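Is a gripper service plan worth paying for?
Posted by Mélanie Girard

We're budgeting for two hand-held grippers for the shop. Sillel quotes $1,800 for the pair, plus $117 a month for a "care plan". Smells like padding to me.

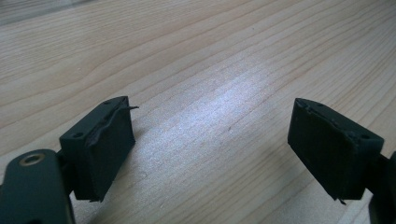

Care plans are where they make their money. Ask for the pad price in writing first. If all you get is a strip curling off the top of one pad, like on the left one there, I can't see $117 a month in it.
Garnet Bélanger

depends what you use it for
Mandla Chauke

Skip the plan, but put some money aside for spare pads and check the colour-coded parts list. Ours left the pads out.
Ghislain Fraser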